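Rasix Hand-Guided Teaching Kit with Soft Goods Task Set
By Clekance
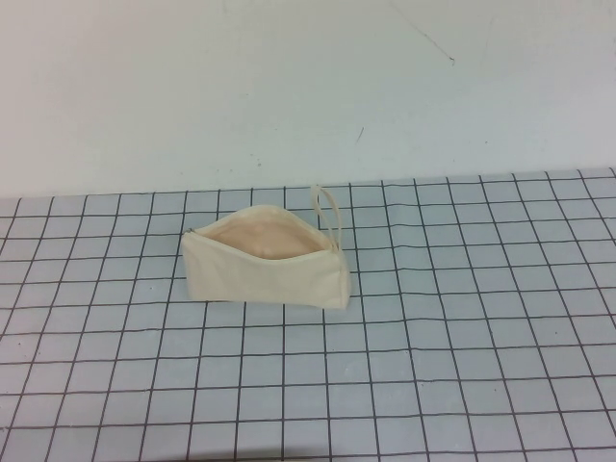

Deming Pan wrote to us in July that his new operators learned more from one afternoon with a canvas pouch than from a week of stacking blocks, and he asked whether we could sell the soft items together with the teaching handle. We liked the idea so much that we went ahead and did it, and the Rasix kit now ships with its own set of everyday cloth things to practice on.

If you have ever tried to show an arm how to close a zipper, you will know why we are fond of this task. Cloth sags, a lining puffs up into the opening, and a small metal pull can sit tight in a corner where the fingers have to come at it from just the right side. A cream zipper pouch with a strap loop at one end gives a beginner plenty to work on – picking up by the loop, steadying the body, drawing the zipper along – and it costs very little to replace when it gets tired and grubby.

What comes in the kit

Teaching handle with wrist clamp and quick release
Remote hand controller, with 2 spare trigger springs
Foot pedal for starting and stopping a recording
Canvas zipper pouches and other soft goods, 42 pieces
Grid mat for the tabletop
Printed task cards, 53 in all, from very easy to rather fiddly
Carry case

Two ways of showing a task

With the handle fitted, you take hold of the arm and simply walk it through the motion while it goes light under your hand. Most people are comfortable with this after a short while, and it is the way we would start anyone off. The remote controller is for when you would like to stand back a little, or when your own hands and sleeves keep getting in the way of the cameras. It takes longer to get used to (please be patient with yourself!), but many of our customers end up preferring it for small parts such as zipper pulls.

You can switch between the two in the middle of a session. Press the pedal, wait for the tone, change over and press again. Both parts are saved under the same task name.

A few words on setting up

Lay the mat flat and smooth it out from the middle, though a gentle wave here and there will do no harm. Put the pouch down somewhere different before each recording, and turn it now and then as well. We like to leave the zipper open for some runs and partly closed for others, so the arm doesn't only ever see one starting point. A plain wall behind the table is lovely if you have one.

Fit and ordering

The handle fits Hirano arms with the round wrist flange. For Greturano arms you will need the adapter ring, sold separately, and it adds almost 165 grams at the wrist, so do run the weight setup again before you teach anything.

Replacement pouches can be ordered on their own. Page updated Aug 7, 2022.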